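Torham Home Forum > Surfaces and Finishes > Oil vs. film finish on a dining table, dish rack use

9 posts, 554 views

grainline_k
Joined: May
Posted 2025-07-06

Table top is solid wood, reddish brown, bought secondhand in Pledton. The old finish has been sanded off down to 180 grit. It will be eaten at, and a dish rack will be on it for several hours a day because the kitchen has no counter to spare. Budget is 80 dollars for finish and applicators. Choices as I see them:

1. Hardwax oil, two coats
2. Oil-based polyurethane, wiped on, 5 coats
3. Water-based poly, brushed

I want to be able to fix it in place. I don't have a shop.

mortise_dept
Option 2. Standing water is the worst case for a hardwax oil. It resists a spill for a while, but a wet rack foot in the same place every evening is a different load. You will get gray rings, and if there is any steel in the feet you will get black ones. Wipe-on poly at 5 coats is about as thick as two brushed coats, so don't stop at three.

slowcure
Disagree. Poly fails by cracking or wearing through at one point, then water gets under the film and you are stripping the whole top to make it look even. Oil fails locally and is repaired locally. Scuff the spot, apply, buff, wait overnight. The original question said "fix it in place."

mortise_dept
It also said several hours a day under a dish rack. Repairing the same ring every month is maintenance, and I would not call it a finish.

grainline_k
 Rack goes at the right, serving tray in the middle, bin at the left for wrappers and napkins.

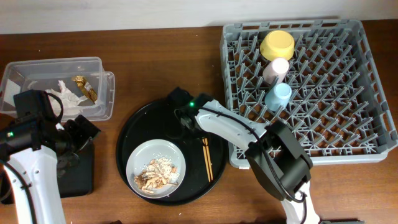 Re: Rack placement

slowcure
Then the fix is a drip tray. Get one with a lip, a couple of inches larger than the rack on each side, and put cork or felt under it so air gets in. At that point the finish underneath hardly matters and you can pick on repairability.

ham_flats
Cork, yes. Felt, no. Felt holds water against the wood. Also avoid rubber feet on any fresh oil-based finish. Plasticizer migrates and leaves a soft, sticky print that does not buff out. I used a Cumargate rubber mat on a poly top after two weeks and had to sand out four prints.

mortise_dept
Two weeks is too early for anything rubber. Thirty days minimum for oil-based, longer if the room is cold. Same goes for plastic bins, by the way. Lift them for the first month, don't slide them.

grainline_k
What about the sanding? I stopped at 180. Some hardwax instructions say 150, others say 220.

slowcure
For oil, 150 is fine and 180 is fine. Past 220 you burnish the surface and it takes up less. Raise the grain once with a damp rag, let it dry, knock it back with the last grit you used. Check it with a light held low from the side before you open the can.

ham_flats
For poly go to 220. Do not wet sand between coats until you have at least three on or you will cut through at the edges. Do the underside too, one or two coats, or the top can cup.

mortise_dept
The underside coat is overrated for cupping. Moisture still gets through, only slower. Fasteners that let the top move matter more. Check whether the screws are in slotted holes.

grainline_k
Round holes, no slots. I'll open those up first. Going with hardwax oil plus tray on cork, and a test patch underneath before I do the top.

mortise_dept
Fine. Wipe under the tray every night anyway. And lay the oily rags flat outside to dry, not in the bin.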